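The Bruvero Wall Map: Free Port and Hinterland
From the Koller series of historical maps

I've been drawing and selling old-style maps out of my shop in Dultstead for a good while now, and this one is the sheet I get the most mail about. It's a big map of a free port and the country behind it, and I'm very fond of it (you'll see why if you like customs borders, and if you're on this page you probably do!). 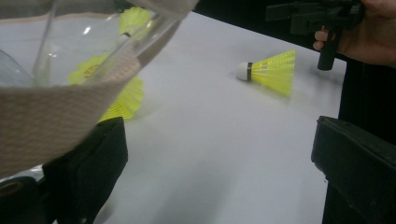
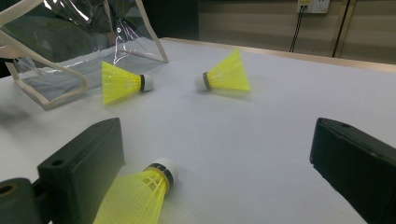

A free port is a simple idea with very messy edges. The ruler draws a line, and inside that line goods come and go without paying the usual duty, while outside it everybody pays. The trouble for a mapmaker is that the line moved, and the old surveys don't agree on where it ran. I wanted the color for the duty-free zone to jump out at you from across the room, so I went with a bright yellow, about as loud as the skirts on those shuttlecocks, and kept the land around it a quiet gray. My first proof used a polite cream and you couldn't find the port at all.

The base drawing is my own, worked up from printed surveys and shipping guides. Place names are given in the languages people used on the spot, which means some towns carry three names, and yes, I got letters about the order. I put the longest one on top when it fits. If you want them all in one language, I can't help you, sorry!

What you get
Main map, printed on matte paper, shipped rolled
7 small inset maps of the harbor and the roads inland
A fold-out booklet with 353 place names, indexed in every spelling I could find
6 pages of notes on the port charter, the toll houses and the salt trade

The Norinov edition is the same map on heavier stock with a linen back, for people who want to hang it from rods. It takes longer because I glue the linen myself and the shop is small. We made 520 of the plain sheet in the first printing and I still have a decent stack of those. The linen ones I make as they're ordered.

A few things people ask. The map isn't framed. The rods aren't included, but any wooden poster rail will do. The blue does fade if you hang it in full sun, so pick a shady wall. Schools can write to me for a classroom price, and I'm happy to send the booklet alone if you already own the map and the dog got the first one.

I fixed two misspelled villages and one river that ran uphill in September, so if you bought an older copy, drop me a line with your order number and I'll mail you the correction slip.

Page updated Dec 9, 2022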